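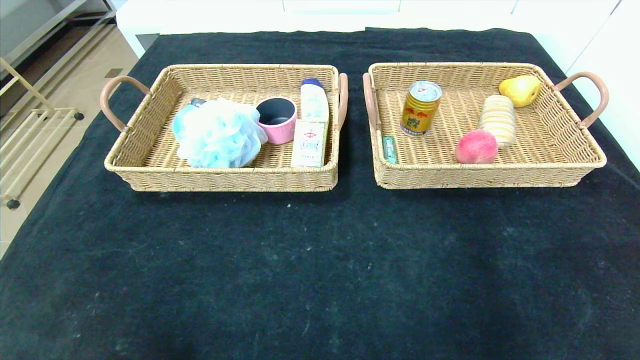 May, workshop notes, early afternoon. The old Druner washer came back to the bench today, and I'm happy to say it's still the quietest thing in the building (the new Trusby next to it sounds like a truck full of spoons!). I ran it for 39 minutes on warm with a full load of towels and then went hunting for the thump Nadine Twal heard on spin. Small loose things end up in these drums all the time, and a pale blue mesh bath pouf like the one in the left-hand basket would be just the sort to ride in with the towels and bunch up on one side, so I'll try one next time.

The rear bearing feels smooth by hand, and the belt has nearly 4,000 cycles on it going by Nadine's log, so I ordered a Paisan belt anyway. Drain hose is fine. Left front foot was a half turn low, now leveled and locked. Nadine, please don't move it till I've done the spin test again!

Filed under: Bench Notes, Laundry Repairs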